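Village hall floor saved (and yes, I danced on it)

Regular readers will know I've been banging on about the hall at Plindisside since the spring, so you can imagine how pleased I was to hear that the old floor is staying! The plan had been to rip the lot out and put down vinyl. Then Sigrun Haugen from Skorel, the flooring firm, came over to look at it and said the blocks had years left in them if somebody would only sand them properly. She's quoted 700 pounds for the main room, and that includes two coats of oil.

I went along to the open evening to have a nosy. I'm no expert, but I do love old parquet - my gran had it in her hallway and we used to skid down it in our socks.

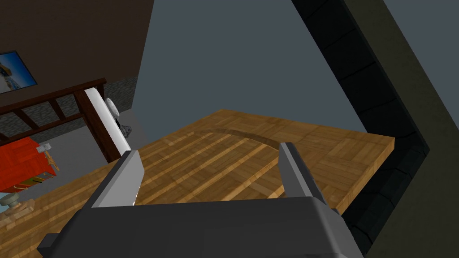
What happens to the doors

The other bit of news is the doors. There was talk of swapping them for plain fire doors, but Kilian Imhof, who is drawing up the plans, thinks the existing ones can be upgraded with new seals and closers. He was very patient with my questions (I had a lot). The work should take 17 days, and the hall will stay open in the evenings for choir and the over-60s lunch crowd, who have very kindly agreed to become the over-60s supper crowd for a bit.

Money next. The quiz night brought in 400 pounds, mostly thanks to a raffle that went on far too long, and the rest is coming from the reserve. I won a tin of shortbread and I've already eaten it.

I asked Kilian whether the arched panelling would be kept, as I think it's lovely and you don't see enough of it. He says it will, with a light rub down and a fresh coat of black.
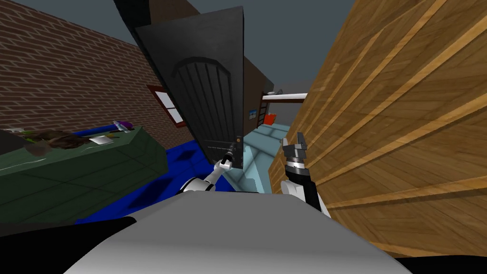 PLINDISSIDE, April - Sanding starts once the playgroup has packed up for Easter. Bookings for the main room are still being taken for after the work, so get in early if you want a summer date. Ring the hall after 8 in the evening and let it ring, as the phone is at the far end of the kitchen.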